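Inside the rewrite of the Sesley mail client: smaller cache, fewer settings, no more silent sync

Tue 31 January

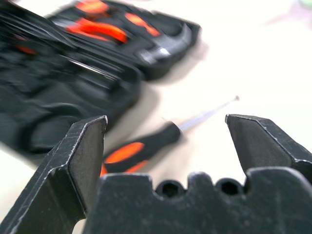

Rasha Zoubi would have shipped the new sync engine a year earlier if the old one had been easier to remove. The desktop mail client Sesley has carried the same storage layer since its first public build, and most of the complaints on its support forum, she says, lead back to it in the end: slow search, duplicate drafts, a local cache that grows until the disk is full.

"The old cache kept a full copy of every message in every folder it appeared in," Zoubi says. "If you used labels heavily, one message with an attachment could be written to disk many times. It was a reasonable choice when mailboxes were small."

Version 5 replaces it with a single message store and a separate index. Each message body is written once, under a hash of its content, and folders hold only references. Attachments are treated the same way, so a file forwarded back and forth in a long thread takes up space once.

The work was done by the client team at Tadex, the company that has maintained Sesley since it bought the code from its original developers. Zoubi leads that team. She describes the first attempt, which tried to convert the old cache in place, as a mistake.

"We had a converter that passed all our tests and failed on real mailboxes," she says. "People had caches that had been through four or five major versions, with leftovers from each. We stopped trying to read them."

The released version discards the old cache and downloads mail again from the server. For accounts using IMAP this costs time and bandwidth but no data. Accounts using POP3 are handled differently, as the local copy may be the only one. Those messages are exported to plain mailbox files first, checked against the original count, and imported into the new store. If the counts differ, the upgrade halts and the old version stays in place.

Asked how long the first download takes, Zoubi declines to give a figure. It depends on the server's rate limits more than on the client, she says, and some providers throttle hard after the first few thousand messages. The client now fetches headers for the whole account before any bodies, newest first, so the inbox can be used while the rest arrives.

Search was the other large piece. The new index is built by a component called Braster, which Tadex also uses in its notes application. It runs as a separate process with a fixed memory limit. When it crashes, which it did often in the early betas, the mail window stays open and the index resumes from its last checkpoint.

"Putting it in its own process was the single most useful decision," Zoubi says. "It made the bugs boring. You got a log entry and a restart. Before that you lost the draft you were writing."

Some long-time users are less pleased about the settings. The preferences window has gone from several dozen options to a short list, and the three sync modes have become two: manual and automatic. The removed mode, which polled the server in the background with no indicator, is not coming back. Zoubi says it was responsible for a large share of the "missing mail" reports, as users could not tell whether the last poll had failed.

"If a connection is down, the status bar says so, with the error the server returned," she says. "We got requests to hide that. We said no."

Add-ons are a harder question. The old programming interface gave extensions direct access to the cache files, and those files no longer exist. Extensions now have to go through a permission layer named Chamoun, where each one declares which folders it needs and whether it may write to them. Many existing extensions will not load until their authors update them – and some of those authors, Zoubi concedes, have moved on to other things.

The team has written a compatibility shim for read-only extensions, which covers most of the notification and calendar tools. Anything that modifies messages has to be ported. Documentation for the new interface is on the project site, along with a sample extension that moves messages by sender.

Version 4 will receive security fixes until the end of March. Builds of version 5 are available now for Windows and Linux, and the macOS build is in testing. Zoubi advises anyone with a POP3 account to make a separate backup before upgrading.

"The export is careful," she says. "I still back mine up."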